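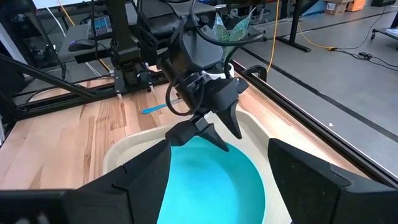
Where do you put a mixing bowl when the worktop is already full? Mine goes inside a tray with a raised lip, so anything that slops over stays in one place and I only have the tray to rinse.

Been sorting out how I do the washing up and the bits around it. Posting it as I go. 1/9

The bowl is turquoise, the tray is cream. Any tray will do if it has an edge and the bowl sits flat in it. Mine came from Droleston and I've never seen the same one again. 2/9

Wooden tops mark if you leave water on them. I oil ours every September and wipe it down at night. That's all the care it gets. 3/9

Plastic spoons and spatulas: I used to have a jar full. Kept the light blue one and two others, gave the rest to Ida Stöcker for her allotment hut. Haven't missed them. 4/9

The plant stays where it is. It's in a small white pot and takes up less room than the toaster did. 5/9

Next, whisks and anything else with wire. Don't throw them in the bowl with the plates. Bits of batter dry on where the wire goes into the handle and then you need an old toothbrush. Rinse them first, hang them up after. 6/9

Cups and plates go together in one basin. Plates low down, cups on top, and tip the cup so it doesn't hold water. A pink-red handle with a silver collar is easy to find again among the blue and green stuff, so I've stopped buying everything in one colour.
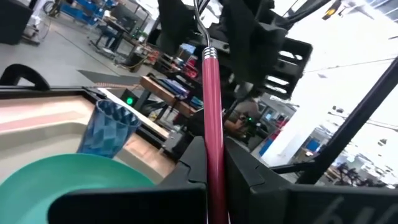
Muthu Thampi replied that cups ought to be washed before plates go anywhere near the water, because the grease gets on them and you can taste it in your tea.

Fair point. I've started doing cups first and it does save changing the water. Plates still go in the bottom to soak once the cups are out. 8/9

Drying up tomorrow. I have 40 tea towels and use six. 9/9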